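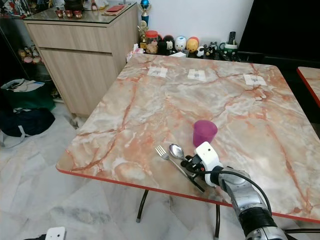

MUS 214 Ensemble Traditions
Handout 6: How a brass band contest works

Instructor: Ekua Gyamfi
Read before the January listening session. Bring your copy of the score extract.

1. Terms you need

Test piece. A work chosen by the organizers and played by every band in a section. The judges hear the same piece over and over, so small differences matter a great deal.

Own choice. Each band picks its own work, usually within a time limit. Comparing bands is harder here, and judges' written remarks tend to be longer.

Section. The level a band competes in. Bands move up or down according to results over several seasons. The rules for this differ from country to country, and you will not be asked to memorize them.

Draw. The random order of play, normally done on the morning of the contest.

Adjudicator. The judge. In many indoor contests the adjudicators sit in a covered box in the hall and can't see the stage. They hear the bands in order but aren't told which band is which.

2. The band

The standard British-style contest band has 25 or so brass players plus percussion. Please learn the seating, which is on the back of Handout 5. The things students get wrong most often:

The solo cornets sit on the conductor's left, in the front row and facing across the band. The principal cornet is at the audience end.

The flugelhorn is counted with the horns for seating but often doubles cornet lines.

Everything except the bass trombone and the percussion is written in treble clef, including the tubas. This lets a player move from one instrument to another without learning new fingerings. It also means the score looks odd if you are used to orchestral scores. Tenor horns are in E flat, baritones and euphoniums in B flat.

There are no trumpets and no French horns. Don't write "trumpet" in your listening log. I will mark it wrong.

3. Case: the Plokholm contest

We will use the Plokholm contest as our example all term because the paperwork is complete and the recordings are good. It is a one-day indoor contest with one section and 11 bands. There are 3 adjudicators. The hall was built for speech and has a short, dry sound, which is hard on slow movements and kind to fast tonguing. Paid attendance in the year we are studying was 2,264, counted over the morning and afternoon sessions together. The players made up another 503 people, including percussionists borrowed between bands.

The test piece was Ebenezer Agyeman's "Jeltton Variations." It has a short introduction, a theme stated by the euphonium, five variations and a finale. Rehearsal letters run from A to W. The bands best known to the local audience were Tetteh Silver and Drirnix Works Band, and they drew next to each other, Tetteh first. Keep that in mind when you read the remarks, as two of the adjudicators compare them almost directly.

4. How the points were given

Each adjudicator ranked the bands alone, with no discussion. First place counted as one point, second as two, and so on down. The three rankings were added and the lowest total won. A tie went to the band placed higher by the adjudicator named in the program as chair.

Compare this with a system where judges give a mark out of 100 or 200. With raw marks, a judge who spreads marks widely has more effect on the result than one who keeps them close together. Adding placings removes that problem but creates another one. A band that all three judges find much better than the rest gets no credit for the size of the gap.

Question to think about before the session: if one adjudicator places a band first and the others place it sixth, what does the total tell you about the performance?

5. Reading the remarks

Adjudicators write while the band is playing. Remarks are short, sometimes unfinished, and tied to rehearsal letters. You will see a lot of the following:

"Ens." Ensemble, meaning togetherness. "Ens. loose at F" means players aren't starting notes at the same time.

"Inton." Intonation, or tuning. Usually aimed at a section of the band.

"Bal." Balance. Most often the basses are too heavy or the inside parts can't be heard.

"Nip." A cracked or missed note. One or two nips in a hard solo are forgiven by most judges. Nips in easy accompaniment are not.

"Safe." Careful playing with little risk. It is rarely praise.

Look at where the remarks get thin. In Variation 3, the slow one, all three judges write less. In the finale one of them writes only two words for most bands. Silence on the page can mean the judge was satisfied, or was listening too hard to write. You can't tell which from the sheet, so don't guess in your essay.

6. Listening log

Listen to two performances of the Jeltton Variations from the course folder, one complete performance at a time. First time through, don't follow the score. Write down what you notice and the time it happens. Second time, follow the score and add rehearsal letters to your notes.

Then choose one variation and compare the two bands on tempo, balance and tuning. One page, typed. Say which you would place higher and give at least two reasons that come from the sound. "More exciting" is not enough by itself. Say what made it exciting, for instance a faster tempo or a stronger crescendo into the last chord.

Don't read the published results until your log is finished.

Score note: there is a misprint in the study score. In the second bar of letter M the baritone part should have a B natural, as in the parts. The bands on the recordings all play it correctly.

Logs are due at the start of the session, on paper. Late logs go in the box outside my office and lose one grade.

Next handout: outdoor contests and street marches. Please read section 2 again before then, since the instrumentation changes slightly on the march.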